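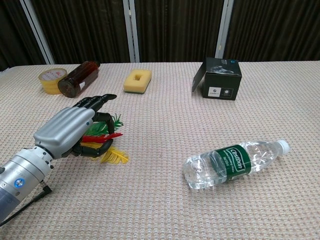 Rirnedwood Institute, Department of Applied Robotics – Reference Pages

Tabletop demonstration set

A tabletop demonstration set is a collection of recorded movements made by a robot at a table, gathered so that a learning system can be trained to make similar movements without a person guiding it. Each recording is called a demonstration, or at Rirnedwood an episode. An episode holds the camera pictures, the positions of the arm and finger joints, the commands sent to them, and a short written instruction such as "pick up the sponge".

The set described in this article is known as Plamero. It was put together by the department's handling team under Aarne Rautiainen, and in its second release it contains 2,045 episodes. Related entries: Teleoperation; Imitation learning; Zovimell (software).

Background

The department's earlier work used a single arm with a flat two-jaw gripper. Most of the objects were wooden blocks, and the programs written for them did poorly on anything soft or see-through. When the team moved to two arms with jointed hands, writing grasps by hand became slow, as each finger had to be planned separately. Rautiainen and Hazel Doucet proposed collecting examples from human operators and letting a model work out the finger positions from those.

A first release of 686 episodes was finished in December. It was made with one operator, Obadia Mutiso, and a model trained on it copied his habits closely, including a pause before closing the thumb. More operators were brought in for the second release.

Method

The operator wears a pair of tracked gloves and stands to one side of the robot. Movements of the operator's wrists and fingers are passed to the robot through Zovimell, a control program written in the department. Zovimell limits the speed of the arms and refuses any command that would push a hand below the height of the table top.

An episode begins with the hands in a raised resting position. The instruction is read out, the operator carries it out, and the hands go back to rest. Most episodes last under half a minute. If the operator drops the object and picks it up again, the episode is kept and marked "recovered". If the object leaves the table, the episode is marked "failed" and stored in a separate folder. Failed episodes are used for testing the labelling tools and are left out of training.

The table is covered with a woven cloth. Bare tables were used at first, but hard objects slid away when a finger touched them off-centre, and reflections upset the depth readings. A cloth has its own difficulty: fingertips can catch in the weave and drag it, which moves every other object at once. Operators are told to stop and straighten the cloth between episodes if this happens. Dark curtains are hung behind the table to keep people walking past out of the recordings.

Objects

The objects are household and office items, chosen for differences in shape, weight and surface. A layout usually has several of them out at once, with only one named in the instruction. The rest are there so that the model has to tell the named object from its neighbours.
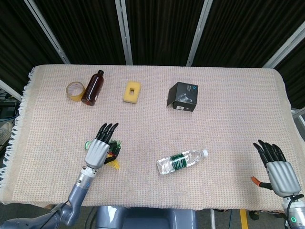

Clear bottles are among the hardest items in the set. Depth cameras tend to see through the plastic to the cloth, and a bottle lying on its side may roll when the fingers come down on one edge. Operators are taught to bring the thumb in early so that it acts as a stop. A roll of tape standing on its edge is also prone to rolling, and can be grasped either across its width or with a finger through the middle. The two grasps are labelled separately.

Sponges are easy to pick up and forgiving of a poor grip, and new operators start with them. Small cardboard boxes are recorded with the lid open as well as closed. An open flap changes the outline of the box a good deal from above, and early models often reached for the flap and bent it. Light items with loose or uneven parts are recorded with a caging grasp, in which the fingers and thumb close around the item before any pressure is applied.

Placement

Positions are drawn by a small script which divides the table into squares and prints a layout for each batch. The person setting the table follows the print-out to within a few centimetres. Exact placement is not asked for, and small errors are thought to help the model cope with change. Batches are kept short so that no single layout makes up a large share of the set.

Which hand to use is left to the operator, except in batches set aside for the left hand. These were added by Nikola Nikolovski after a count showed that right-handed operators used the right hand even for objects at the far left of the table. The second release has 368 left-hand episodes from these batches.

Labelling and checking

Each episode is watched in full by someone other than its operator. The checker confirms that the instruction matches what was done, marks the moment of first contact and the moment of release, and gives the grasp a type from a fixed list. Dumisani Mathebula wrote the list and revised it twice. The present version dropped "scoop" as a type, as checkers could not agree on where a scoop ended and a caging grasp began.

Time stamps are a common source of trouble. The chest camera and the head camera run on separate clocks, and in part of the first release they had drifted far enough apart that the fingers seemed to close before the command was sent. Those episodes were corrected by lining up the moment of first contact in both views. Since then a light has been flashed in front of both cameras at the start of each batch.

Use in training

Models are trained on the head view and joint readings, with the chest view added in some versions. The chest view is closer to the objects and shows the fingertips better – but one arm often hides part of the table. Doucet's tests found that models with both views made fewer missed grasps on the brown bottle and the clear one, and showed little change on the sponge.

Limits

All episodes were recorded in one room under steady overhead lighting, and models trained on the set do worse near a window. There are no episodes in which the two hands pass an object between them. The cloth is the same throughout, and a trial on a patterned cloth borrowed from the Stojanovska laboratory gave poor results on small items. A third release is planned with several table coverings and a first group of two-handed tasks.

Access

The set is held on the department's file store. Requests from outside Rirnedwood go to the handling team, who can supply the episodes with or without the failed folder.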